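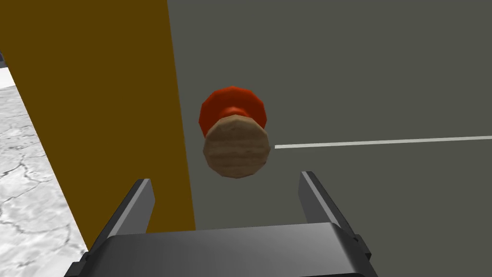
Round knob on a flat grey front, with the open gripper below it (computer rendering)

Notes for session 3: Reading a neighborhood before you read the listing

OK, so last time we got stuck on square footage and I never reached the part I like best, the neighborhood itself. These notes cover what I said in class plus a few things I forgot to say. Bring them next time, we'll mark them up.

Start with the plat map. I know, I know, you want to start with the kitchen photos! But the plat tells you how the lots sit, where the easements run, and which houses back up to a retention pond that the listing calls a lake. For our practice case we're using Kotum, the subdivision Seul-gi Hyun walked us through in June. It was planned for 802 homes and has 637 finished. Ask yourself what happens to the other lots. Is the builder still going, or has the land been sold on? A buyer on the last finished street may be living next to dump trucks for a good while, and that belongs in the conversation before the offer.

Phases matter more than people expect. Kotum went up in three of them, and the first phase has the bigger lots and the older roofs. Two houses with the same floor plan can be years apart in age, so when you pull comps, stay inside the phase if you can. If you have to step outside it, write down that you did and why. Kaan Güneş got a very different number from everybody else on the homework, and it came down to one comp from the wrong side of the entrance road (his math was fine).

HOA documents. Get the whole packet -- budget, rules, minutes, reserve study if there is one. I read the minutes first. The budget tells you what they plan to spend and the minutes tell you what they've been arguing about, and if the seawall comes up at every meeting you want to know that. Look for special assessments, both the ones already voted on and the ones somebody keeps bringing up. Check the rental rules too, especially for a buyer who thinks they'll lease the place out every winter.

Water. "Waterfront," "water view" and "water access" are three separate things, and sellers mix them up all the time. Waterfront means the lot touches water. For a boater, ask about fixed bridges and the depth at low tide. Then look up the flood zone for the exact address, get the elevation certificate if the seller has one, and have the buyer call for an insurance quote early. Early! I've watched more than one deal come apart over a quote that showed up the week of closing.

Ieva Rozīte asked whether new construction needs its own inspection. Yes, please. The city inspector is checking code, and your buyer wants to know about the sloppy grading and the door that won't latch.

For next time:
Read the Kotum packet, all 33 pages of it. Skim the landscaping appendix if you must.
Pick one finished house and pull comps from its own phase.
Write a half-page note to a pretend buyer on the water question. Plain words, no sales talk.

Nives Fiore has the spare copies of the plat if yours went missing. Homework is due August 30, 2022, on paper or by email, either one is fine with me.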